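When your little box supplier gets bought

I have been meaning to write this up since February, and then orders got busy (a good problem!) and it slid. But the news is properly out now, so here goes. Forkbridge, the people who have made every single mailer box I've ever shipped in, are now part of Neves.

If you've been reading for a while you know I can talk about corrugated board for longer than is polite. I found Forkbridge back when I was packing orders on my kitchen table in secondhand cartons and crossing out other people's labels with a marker. They were the only plant that would run 100 boxes for me without laughing. The samples came in the mail with a handwritten note about flute direction, and I was completely gone. I still have the note.

So when the email landed, subject line "Exciting changes ahead," my stomach dropped a bit. I've had two suppliers bought out from under me before. One got folded into a bigger outfit that raised the minimum order so high I'd have needed to rent a barn. The other just stopped picking up the phone.

This one feels different, and I'm going to try to explain why without sounding like the press release.

I called Joana Mendes, who has handled my account from the start, and she talked to me for most of her lunch. Neves already runs a plant in Ukdale, but it's all big stuff over there: pallet boxes, produce trays, bulk bins. They had no short-run line at all and kept turning away people like me. Buying Forkbridge gets them one that's already humming, with the staff who know how to run it. The Fluvcombe plant stays open. Same crew, same shifts, and the die cutter everyone complains about is finally getting replaced!

I asked about prices, of course. She said my current rates hold through the next 2 orders, and after that they'll quote fresh. Board prices have been jumping around anyway, so I'd have expected a new quote either way. What I'm really hoping for is that a bigger buyer gets better paper, and a little of that trickles down to those of us at the small end. Joana wouldn't promise it and I liked her for that.

The other thing I'm excited about (bear with me) is the water-based coating. Ukdale has been using it on their produce trays, and it's going to be offered on mailers too. I've wanted a box that can sit on a damp porch for an afternoon without going soft and still go in the recycling, and every time I've asked anyone about it I've been quoted a number that made me close the laptop. She's sending me coated samples. I will be leaving them out in the rain and reporting back with far too much detail.

A few of you wrote to ask if you should be stocking up before the switch. I did order a bit early, mostly for my own nerves. I wouldn't go wild. Boxes take up so much room, and flat stacks pick up moisture if you leave them in a garage all spring. If you have an account, I'd get your current quote in writing and make sure the new company has your die numbers, since old tooling is exactly the kind of thing that goes missing in a merger. Mine were filed under a business name I haven't used in years, so it was worth the call. 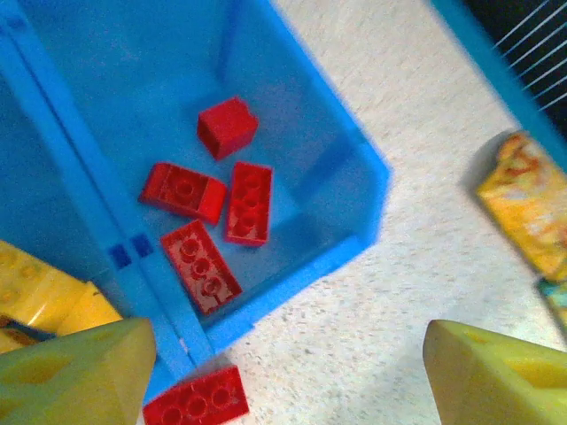

What's next on the blog

The rain test, obviously. After that I want to do a post on paper tape, because I've switched brands and have opinions. If you've got a small-run printer you love, leave me their name in the comments, I'm always looking!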